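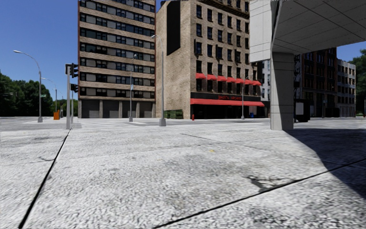

February, 4:10 pm, Falcombe shop

Second round on the Brundura joint sealant. Still not convinced.

Drirkden sent the new batch with a data sheet claiming it bonds to damp concrete with no primer. I cast the test blocks myself, cured them in the back room and left half of them soaking overnight. Sealed all of them this morning with the same gun and nozzle. Joint width 24 mm on every block.

Pulled the first 2 from the old batch as a control. Both let go from the concrete face, clean, no tearing in the bead. The sheet says failure should be in the sealant. It also says "excellent adhesion", which isn't a number.

Best pull on the dry blocks was 800 N, worst was 184 N. Same mix, same person, same afternoon. Nektarios thinks the low one had dust on the face. Maybe. I brushed it the same as the others, and if a bit of dust costs that much then I don't see how it survives on a real sidewalk, where the crew gets a leaf blower if they're lucky.

Economou wants to go ahead and order for the spring work. I said wait. He said the last job looked fine. It looked fine in October too, with the one before.

Kontogiannis to check the load cell against the old spring scale, I don't trust the zero. It drifted while I was at lunch.

Soaked blocks not pulled yet. Leaving them in the clamps with the wet towels on, please don't move them. Need more masking tape and a new blade for the scraper. Also ask Drirkden which concrete they tested on and how old it was.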